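Review: Flastano Duo, two-arm tabletop kit
Posted Jul 30, 2024

I bought the Flastano Duo in May, from the Brurkbridge web store, and I have now enough hours with it to write something useful. Most reviews I found before buying were written after one weekend. I wanted to know how the kit behaves after a month or two, and especially what it does when something fails. In my case something did fail, so I can answer this.

My use is simple. I teach the two arms to handle cloth together: pick up, pass from one gripper to the other, fold, put down. Cloth is a good test because it is soft and never lies the same way twice. I run the arms with the Nieto control software, which Brurkbridge recommends for this kit.

Assembly

The two arms bolt to one aluminum rail, and the base plates are strong. It took me an evening and the next morning. The manual is correct but too short in the part about cables. It says only to "leave sufficient slack." How much is sufficient? I left a generous loop over each elbow and above each wrist, and this later became part of my problem.

The control boards hang under the rail, below the bases. I like this for access, because I can reach a connector without moving the arm. I like it less for safety, for the reason that follows. 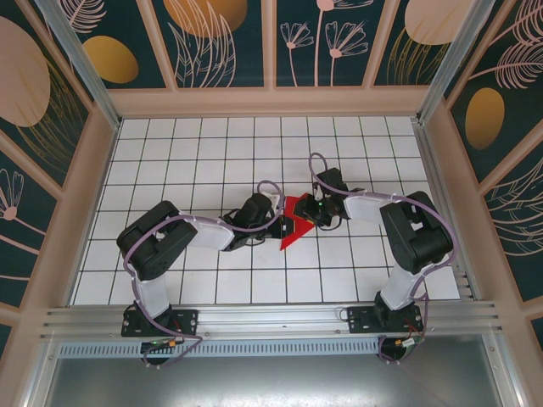 The fault

In the second week the left arm stopped in the middle of a handover. The gripper stayed closed, the elbow lost its holding force, and the whole arm went down onto the tiles. There was no warning in the software. Nieto still showed the arm as "ready" for 6 seconds after it had fallen, and during this time the right arm continued its own program and pushed against the left one. I pressed the stop button. Both arms then went limp, so the right one fell too.

Nothing was broken except one plastic clip, but I had my hand on the edge of the floor not long before. I do not want to think what happens with a heavier arm.

I kept a log after that. In 200 handovers I had 37 stops of the same kind, nearly all on the left side and nearly all when the arm was stretched far to the center. When I moved the cable by hand in this position, I could cause the fault. The loop pulls on the plug at the elbow servo, the contact opens for a moment, and the servo resets. After the reset it does not hold its position. For me this is the real defect. A loose plug can happen in any machine, but a joint that lets go without telling the software is a design mistake.

What the seller said

I wrote to Brurkbridge with my log and a short video. The answer came after four days and was polite. They sent me a replacement servo cable and a link to new firmware. The replacement cable had the same plug and the same fault. The firmware was better: now Nieto reports a lost joint in less than a second and also stops the other arm. The joint still falls, however. I asked if a holding brake is planned and I did not receive an answer to this question.

What helped

I fixed the cable to the link just before the elbow plug, so that the movement is taken by the tie and the plug stays still. I also made the loop at the wrist smaller and lowered the speed limit to 30 percent for the handover. Since then I have had two stops, both after I forgot to tighten the tie again.

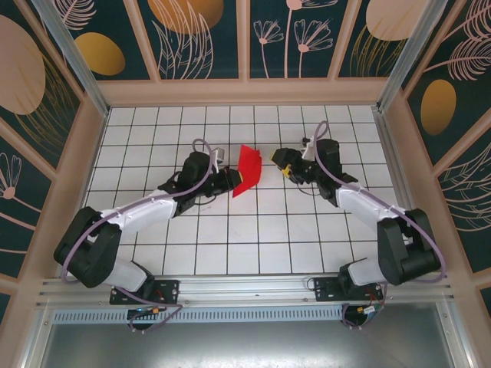
I would also advise to keep your hands outside the walls whenever the power is on, even when the software says that the arms are idle. My own rule is now to switch off at the wall before I reach in to straighten the cloth. It costs a little time — the arms must find their home position again — but I am calmer.

Compared with the Soto

Before this kit I used a single-arm Soto for almost a year. The Soto is slower and its gripper is clumsy with thin material, but when it loses a signal it freezes and keeps its position. The Flastano is more precise and the grippers are really very good; they take one layer of cloth without catching the second. If the two companies could exchange their ideas I would have a perfect machine.

Would I buy it again

Yes, but with the firmware installed before the first run and with the cables tied on the first day. I would not buy it for a classroom with young children until the joints can hold themselves after a reset. For an adult who reads the log files and has some patience, it is a good kit for the price.

Three stars out of five. I will change it to four if the brake question gets an answer.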